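Dyeing at home – speaker notes, Cerklow craft night

Say hi, thank the hall. I started dyeing last November with a pot of beetroot and a lot of hope (pause, they'll laugh).
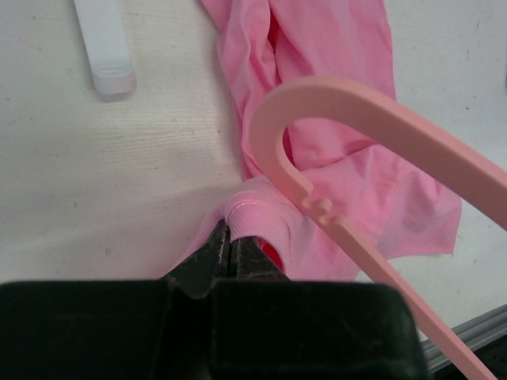
Colour depends on the fibre, so check the label first! Cotton loves a mordant, polyester ignores you completely.

Pass the Putness swatches around now.

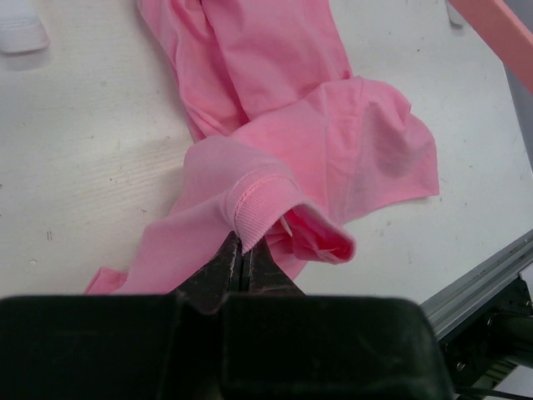

Ribbed cuff, a darker pink than the sleeve.

Next bit is rinsing – do it over 20 minutes, more if you can stand it.

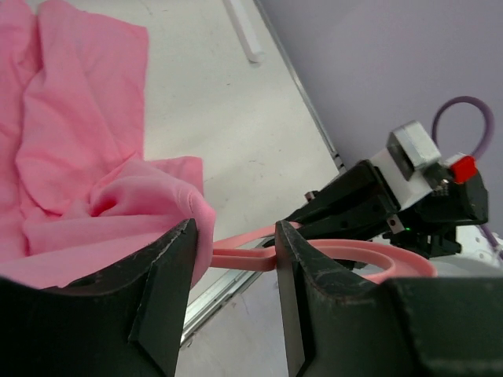
Then my 3 favourite plants, and questions.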